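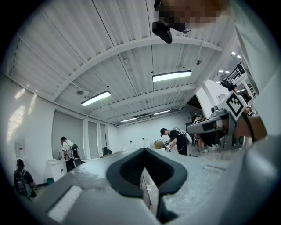
Eilidh Niven wrote in to ask why her price alert stayed quiet all morning when the index she follows was dropping like a stone. Good question, and it's the reason I've redone this part of the guide!

Last updated: 10/12/2022

Section 3. Setting up a market alert in Encombe

1. Open Encombe and tap Watchlist. Pick the index or stock you want (I'm using Mosberg, my usual guinea pig).
2. Tap the bell, then choose Percent Move. Fixed Price is fine too, but I find it goes stale fast.
3. Type in your number. I use 3 for an index and 17 for the jumpy small stuff.
4. Set Compare To to Previous Close. Eilidh's was on Last Alert – that was her whole problem.
5. Hit Save and wait for the green check.

Note: Alerts go to sleep after 47 days. Tap the bell again to wake them up.

Caution: An alert doesn't sell anything for you. If you want that, you need a stop order, and those are in the next section.

Push messages need their own permission, and the phone asks for it once, at a moment when you're probably busy with something else. Do this bit with your hands free. If you've got something in each one, like the person in the beige sweatshirt with the two grippers, put it all down first, then go to Settings, Notifications, Encombe and switch on both sliders. 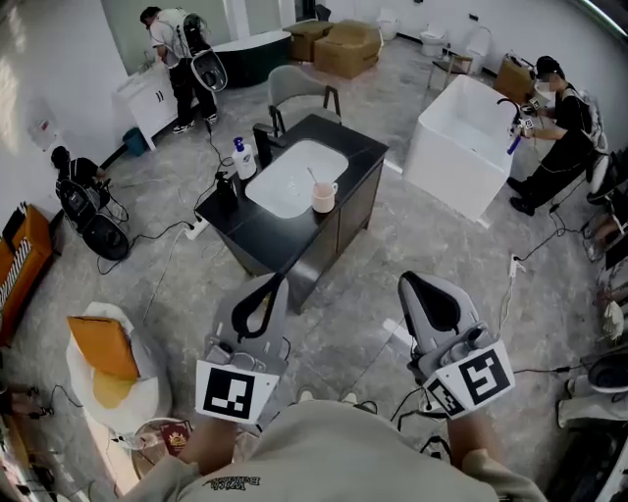
Email alerts are the backup, and I'd turn them on even if you hate email (I do). Go to Profile, then Delivery, and add your address. Leave Quiet Hours off until you've seen one alert arrive. Mine go to an old laptop that lives by the bathroom sink, on a dark countertop much like the one with the white basin and black faucet, so I catch the opening prices while I brush my teeth.

6. Send yourself a test from the Delivery page. If it hasn't come in 2 minutes, check your spam folder and send another.

Shares: 47 | Comments: 17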